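Iron and the Winter Tiredness

In January many readers write to us that they sleep enough and still feel tired all day. Often they blame the cold or the short days. Sometimes the cause is simpler, and a blood test can show it: the body has not enough iron. In this issue of the Kokarach newsletter we explain what you can do in your kitchen, and when it is better to visit your doctor.

Iron helps the blood to carry oxygen. When there is too little of it for a long time, a person can become pale, lose the breath on the stairs, have cold hands and find it difficult to concentrate. These signs can come from other problems too, so please do not start with tablets only because you recognize yourself in this list. Too much iron is also harmful, and the tablets can upset the stomach.

The iron in meat and fish is taken by the body more easily than the iron in plants. This does not mean that vegetarians must worry. Lentils, beans, chickpeas, tofu, pumpkin seeds and dark green leaves all have iron, and it is absorbed better when you eat something with vitamin C in the same meal. Squeeze a lemon over the lentils, or put slices of raw red pepper next to them. Coffee and black tea do the opposite — drink them an hour after the meal and not together with it.

Our cook Mercedes Apaza sends her lentil soup for this month. You need 300 grams of brown lentils, one onion, two carrots, a can of tomatoes and a spoon of cumin. Fry the onion and the carrots slowly in oil, add the cumin, then the lentils, the tomatoes and enough water to cover everything well. Cook it until the lentils are soft. The lemon juice goes in at the end, when the pot is already off the stove. She adds 100 grams of spinach in the last minutes, but her son Kevin Ticona prefers it without.

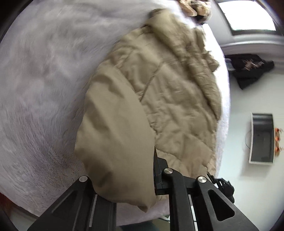

Cold hands and feet are the complaint we hear most often from people with low iron, and many of them tell us they only noticed it in the evening at home. Food works slowly, and it can take some months before the iron stores are full again, so it is reasonable to keep yourself warm in the meantime. A quilted puffer jacket and a fluffy white blanket on the bed are pleasant helpers for this, but they do not replace the blood test. If you are still cold under them night after night, write it down and tell the doctor.

Maritza Chávez will answer questions about iron and diet on Wednesday at 11 in the reading room on Flores Street. Entrance is free, and you can bring your test results if you want. Copies of the soup recipe will be on the table by the door.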